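7th January

Back at the desk after the December break and the kettle still leaks, so no change there. Writing this up before I forget what we decided about the blog side of things (Tarmo, if you're reading, add your own bits at the bottom and please initial them this time!).
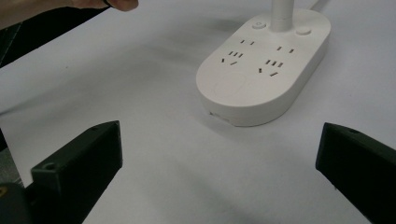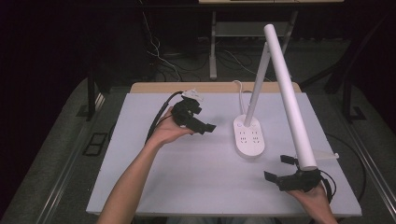 Right, so. The reading challenge page. We ended up with 79 sign-ups by the close, which I'm really pleased with, and I'd like to get to 100 before the spring readalong starts. Godelieve reckons the form puts people off because it asks for a blog address straight away and plenty of our lot don't have blogs any more, they just leave comments or post on wherever it is they post. Made the field optional this morning. Will see if that shifts anything.

The weekly list post is my main headache. I moved it from the old Cuso template over to Nuvance over the holidays and the link-up box went funny, so anyone adding their post got their name in twice and their link not at all. Tried three things:

Took out the bit of code for the comment counter. No difference.

Put the link-up in its own section instead of inside the post. Better! Names show once, links work, but the whole thing sits miles down the page under a great white gap.

Cut the header picture down. Gap still there. Not the header, then.

Leaving it on the second fix for now. Ugly but it works, and people mostly arrive from the newsletter and scroll anyway. Tarmo thinks the gap is left over from the sidebar, which makes sense when I think about it because the sidebar used to have that enormous list of everyone's favourite blogs in it. Must check.

That list, by the way. I went through it last night with a cup of tea and it's a sad old business, so many of them have gone quiet or been turned into adverts for mattresses. I've kept the ones with a post in the last year and moved the rest to a separate page, with a note saying they're resting. Didn't have the heart to delete them. One of them was the first blog I ever commented on, and the comment is still there, spelling mistake and all.

Feed reader test: Tanoli against Zando. I've been running both with the same 50 feeds in. Tanoli is quicker to open and I like the way it groups things by mood (I've got one called Rainy Afternoon, which is mostly knitting and Victorian ghost stories). Zando shows the pictures properly but it keeps marking things as read when I've only scrolled past, and I lost a whole giveaway post that way, very cross. Godelieve uses Zando on her phone and says there's a setting for it. Couldn't find it. Ask her again.

4 feeds failed in both, so that's the feeds and not the readers. Three were old addresses, sorted. The other one is our own, which is a bit embarrassing. Think it's still pointing at the Cuso version.

Topics for the next few weekly lists, from the suggestions box and the backs of envelopes:

Books I pretended to have read at school
Covers that made me hungry
Places I only know from novels
Sequels I'm scared to start
Websites I look at when I ought to be reading (did this one before but it always goes down well, and half the old answers don't exist now)

Godelieve wants the hungry covers one first. I'd have gone for sequels but she's writing it, so fair enough.

To do: fix our feed, sidebar gap, reply to the lady who asked if audiobooks count (yes, yes, of course they do), ask Tarmo for the login to the newsletter as mine has stopped working again.

TR: gap is the sidebar. Will take it out tonight. Login is on the yellow note inside the stationery cupboard.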